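Notes from the Integration Bench: Writing Down the Bin Rules

I spent most of March arguing with Fedir Zakharchenko over a word, and the word was "clear." Our house rules at Larnar used to say that cables on a picking arm must be kept clear of the gripper. Fedir read that as a distance. I read it as "don't let it snag." We'd both been signing off cells on that line for years, which is a bit embarrassing to put in a newsletter!

So the new bench guide went live on 4/19/23, and it's short — 30 rules, down from a binder nobody opened. Kálmán Lakatos from Istell read the draft for us and crossed out plenty. His view is that if a rule can't be checked by a person standing at the cell with a flashlight, it belongs in a training course.

The part I get the most mail about is dress packs, meaning the hoses and cables that ride along the arm. We now ask you to jog the arm by hand, slowly, through every pose it can reach over the bin, including the corners, and watch the loop the whole way. Too short and it pulls on the fittings at the wrist. Too long and it droops into the parts. You do this with the gripper you're going to run, and you do it again after any change to the tool. Yes, even a small one (I know, I know).

Second favorite: clamps. For a trial setup a bar clamp is fine by us, provided it's on the drawing and someone checks it at the start of each shift. For anything that runs unattended, bolt the bin down. The folks at Derkach wanted one rule for both cases and I talked them out of it over a very long lunch. 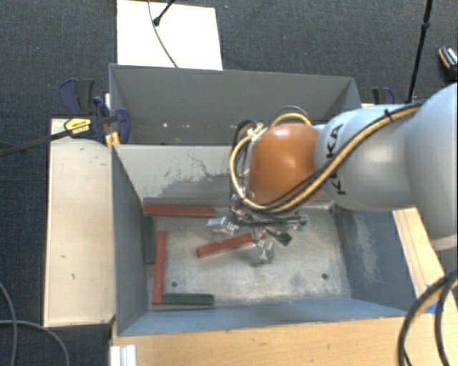
Do we have to redo the risk assessment when we swap one bin for another?

If the new bin has the same inside dimensions and sits in the same spot, a line in the change log is enough. Anything deeper, taller or moved means going back over the reach and pinch points, and somebody other than the programmer signs it.

Comments on the guide go to me by the usual address. Gostora has already sent three pages of them, so I'd better put the kettle on.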